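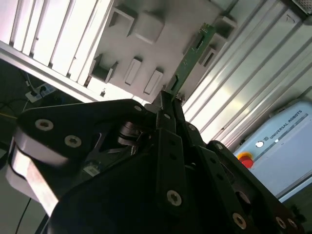 How Water Is Made Safe After a Flood
Written by Jamila Thambiah

A flood brings a great deal of water into a town, and almost none of it is fit to drink. Flood water picks up soil, fuel, farm waste, and sewage. It can also get into wells and crack the pipes under the streets. Relief workers who arrive after a flood often set up a small treatment station before they do anything else.

When the Hellano River flooded the town of Bokevell in May, the station stood on the high school parking lot. It had 4 tanks, 2 pumps, and a row of taps. It ran for 17 days.

Step 1: Settling
A pump moves river water into the first tank. The water is brown because tiny bits of clay are floating in it. These bits are so light that they could take days to sink. Workers stir in a powder called alum. Alum makes the bits stick together in clumps. A clump is called a floc. Flocs are heavier than single bits, so they sink to the bottom and form a layer of sludge. The clearer water above the sludge is drawn off into the next tank.

Step 2: Filtering
The water then passes down through a bed of sand. The gaps between the grains are very small, and they trap most of the flocs that did not sink. After a while the gaps fill up and the flow slows down. Workers then push clean water through the sand the wrong way, from bottom to top, to wash out the dirt. This is called backwashing.

Step 3: Disinfecting
Clear water can still hold germs. Germs are too small to see, and many of them slip through sand. Workers add a measured dose of chlorine, which kills most germs. Chlorine needs time to work, so the water has to stand in the tank for at least half an hour.

Step 4: Testing
Before the taps are opened, a worker fills a small tube with water and drops in a tablet. The water turns pink if chlorine is present. A darker pink means more chlorine. The worker matches the color to a chart and writes the result in a log. At Bokevell the log was kept by Zamfira Pop, and the water was tested day and night, 24 hours a day.

Words to know
Alum: a powder that makes bits of clay clump together.
Backwashing: cleaning a filter by running water through it in reverse.
Floc: a clump of small bits in water.
Sludge: the wet dirt at the bottom of a settling tank.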